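Home Shop Home Theater Support Contact

Savodis Late Show TV Recorder
By the Nameo shop desk, November
Last updated: Thursday

If you love late-night television but also love being asleep by eleven, we think you're going to get along very well with the Savodis. It hooks up to your antenna or cable box, sits quietly beside the TV, and saves the monologue, the couch chat and the band at the end for whenever you're ready (breakfast is a popular choice around our office!).

There's room for 725 hours of shows, and it can record 2 channels at once, so you don't have to pick sides when two hosts you like are on at the same time.

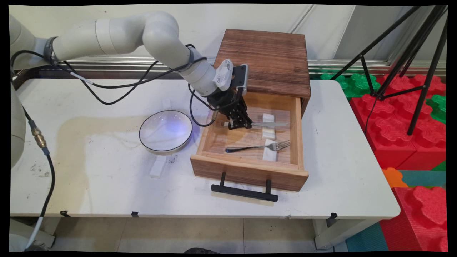 Silver table knife in a small drawer.

The feature we hear the most about is Extra Time. When a ball game runs long and everything after it slides back, the Savodis keeps recording past the listed end, so you still get the musical guest. You can set the extra minutes yourself, show by show, or leave it alone and let the box handle it.
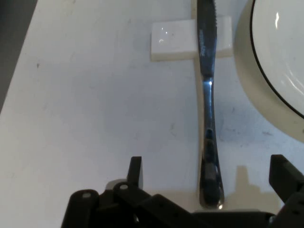

Setup is friendly too. Plug it in, pick your ZIP code, and the guide fills in 9 days of listings while you go make a sandwich. The remote is the same chunky Tavares one that came with our older recorder, with the big skip button everybody wrote in to ask us to keep.

Price: $424, with the remote and an HDMI cable in the box. The Somton wall bracket is sold separately and fits all Savodis models.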